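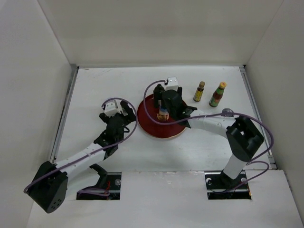
Un frasquito de tapa azul en su plato rojo oscuro.

Inicio > Hilos > Cocina y despensa

Imprimir | Enviar por correo electrónico

1/ Llevo toda la tarde ordenando la despensa y me han entrado ganas de hablaros de las especias, que es un tema que me puede. Poneos cómodos, que voy para largo.

2/ Mi abuela tenía 2 botes: pimentón y comino. Yo he contado hoy los míos y son 14 - ¡y todavía echo de menos el cardamomo!

3/ El problema es que las molidas pierden el aroma enseguida. Abrí una cúrcuma comprada en diciembre y olía, pobrecita mía, a cartón. Desde entonces apunto en la tapa el mes en que abro cada una.

4/ Las enteras aguantan muchísimo más. Un minuto en la sartén sin aceite, al mortero, y la cocina entera huele a fiesta (los vecinos ya me han preguntado dos veces qué guiso).

5/ Agnes Tveit, que me enseñó a hornear bollos de cardamomo, lo machaca siempre en el momento y lo deja un poco grueso. Probadlo así, de verdad, os va a encantar.

6/ Y lejos de los fogones, por favor, que el vapor las apelmaza. Las mías viven ahora en un cajón, tumbadas y por orden alfabético.

7/ El jueves os cuento lo de las mezclas caseras, que tengo unas 3 a medio probar. ¿Vosotros cuál gastáis más?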